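Plant Notes: Cooling Tower Season Is On
July 4, 2020

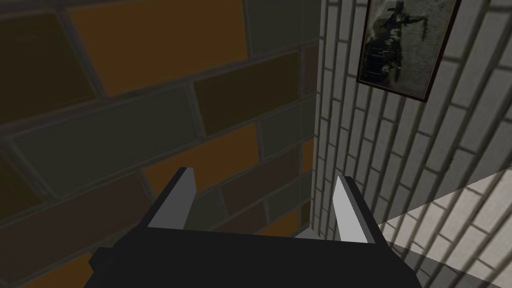

New fill at Bustos, and it's already paying off

Big news from the Bustos station! The crew has finished swapping out the old fill in Tower 9, a job that's been on the wish list since before most of us got our badges. The old packs were so clogged with scale that water was running down in channels and barely touching the air. Agustina Orellana, who planned the outage back in March, had 185 packs staged by the basin before the tower came down, and the work wrapped up a full shift early.

We're now seeing colder water going back to the condenser, and the turbine folks have noticed. Back pressure is better on hot afternoons - exactly when we need every megawatt we can get. The fans haven't been touched yet. Gearbox oil samples go out next, and Abelardo Ledesma would love to hear from anyone who has dealt with vibration on the Amard drives.

A few things the crew wants to pass along to the other sites:

Check your nozzles while the tower is open. We found 13 plugged at Bustos, most of them along the north header.

Take wet bulb readings at the tower itself. The weather station by the gate reads low for us.

Keep your blowdown logs current. Water treatment can't set the chemical feed without them.

Drernument is next in line, with 70 packs to replace and a much smaller basin to work around. If you'd like to come along and see how it's done, send Agustina a note - there's room for a couple more people on the day crew, and she's a terrific teacher.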